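Wahyudi Menon would like you to stop reading the word "decluttered" in real estate listings as if it meant anything. He has sold houses in Gildale for most of his working life, and he now charges people by the hour to talk them out of paying for staging.

I went to see him expecting a sales pitch, and for the first ten minutes I got one. Menon says home staging is the most oversold service in the business. He also happens to sell the alternative, so I asked him why anyone should take his word over a stager's.

"You shouldn't," he said. "Ask both of us for numbers. See who gets uncomfortable."

His own numbers come from a spreadsheet he started years ago, when the stagers at Skellska began leaving brochures on his desk. He went through 193 local sales and marked which homes had been staged. The staged ones did sell for more, he admits. They were also bigger, newer and closer to the lake.

"Take those out and I can't find the money," he said. "Maybe it's there. I'm one guy with a spreadsheet. But if you're going to charge a widow $2,757 for rented cushions, you find it for me."

I asked whether he had shown the figures to anybody who could check them. He had not. A statistician might want a good deal more than 193 houses, and Menon decided for himself which ones counted as close to the lake. He shrugged at this. Skellska's brochure, he pointed out, gives no figures of any kind, only a quote from a seller named Julia who felt "lighter."

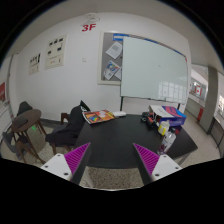 What does he tell people to do instead? Fix the faucet. Wash the windows. Find out what the furnace is going to cost the next owner and say so before the inspector does. He thinks buyers forgive an ugly couch in seconds and hold a grudge over a damp basement for weeks.

"They walk in, they look at the ceiling for stains, they open the closet," he said. "I've never had a buyer ask me who picked the throw pillows."

That sounded a little too neat, and I said so. Plenty of buyers now choose which houses to visit from their phones, long before they smell the basement. Menon gave some ground here. Empty rooms look small online, he said, and if a place has been cleared out he will borrow a table and a bed from the Oei warehouse for about $115 and leave it at that.

Isn't that staging?

"It's a table," he said.

He took on two clients in August who had already signed with a stager, and he told both to keep the contract. Breaking it would have cost more than the pillows. One house sold fast and the other is still on the market. He doesn't claim either one as evidence, and I'd have trusted him less if he had.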